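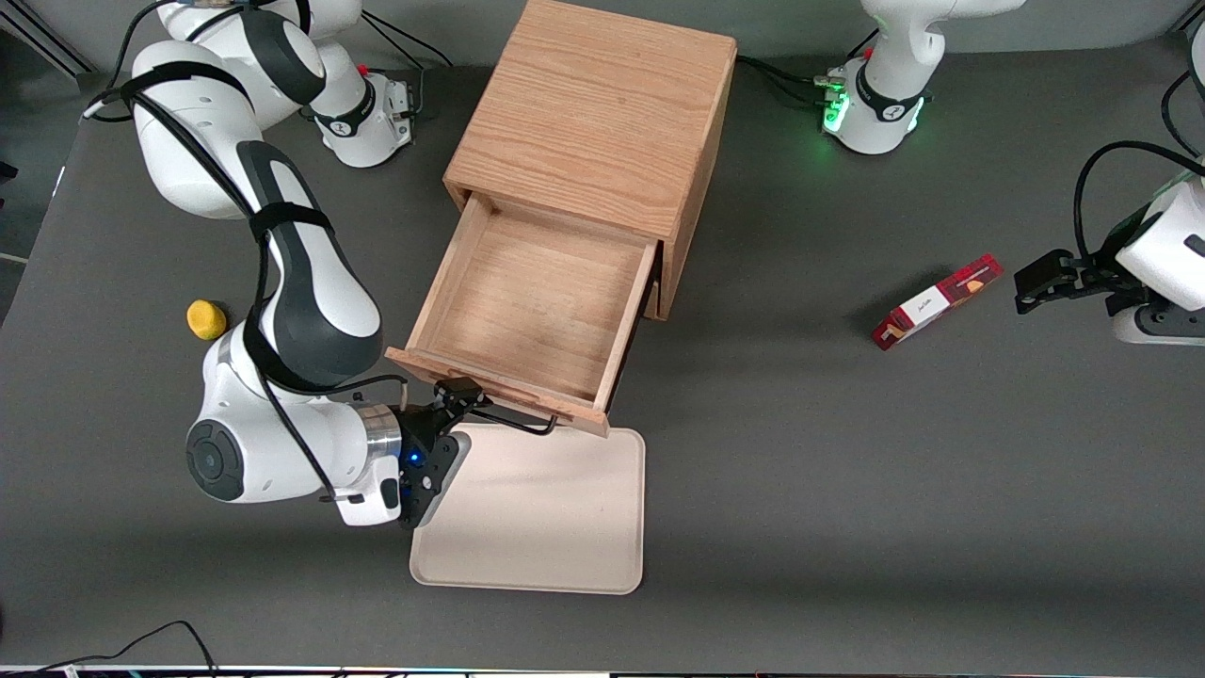 Little oak drawer cabinets are back at the Vindlow swap hall

2 min read

If you missed out on a drawer cabinet in January, good news! The Vindlow swap hall has them again, and I went over on Sun 19 April to have a nosy look before the doors opened.

They're the plain kind I like best: light oak, flat top, one drawer, straight grain you can follow with your finger. No paint, no fuss. The drawer pulls all the way out toward you, so you can get at whatever has rolled to the back (in my house it's always batteries and one sad birthday candle).

Tamás Katona, who runs the hall's small furniture corner, told me they came out of the old Pilludska stationery store when it closed. "People see one drawer and think it's not enough," he said. "Then they come back for a second cabinet." He's asking 800 points on your swap card, or 500 if you bring in something of your own to trade. I brought a lamp. It did not cover it.

There's a tidying morning to go with it, too. Bring your worst drawer, tip it all out on a table, and sort it into a tray before anything goes back in. A beige plastic tray with a raised rim is perfect, as small things stay put. Sponges, little cardboard boxes, loose string, it all counts. I did my kitchen drawer this way last month and found three tape measures, all of which I'd blamed on my brother!

Kvido Halás is leading the session and has nine spots left as I type this. It's free, but put your name on the sheet by the front desk at the hall. The cabinets go on the floor the same morning, and Tamás won't hold any by phone, so don't ask him (I asked him).

Shared 41 times | 4 comments

Comments

Marjorie P.
Do they stack? I've got a very narrow hallway.

Oakfan
Got mine in January and it lives by the front door with the keys in it. A bit of candle wax on the runners if yours sticks.

Dell
800 points is steep for one drawer.

Kvido H.
Marjorie, two will stack fine with the flat tops, but I wouldn't go to three. Come and try it on Saturday.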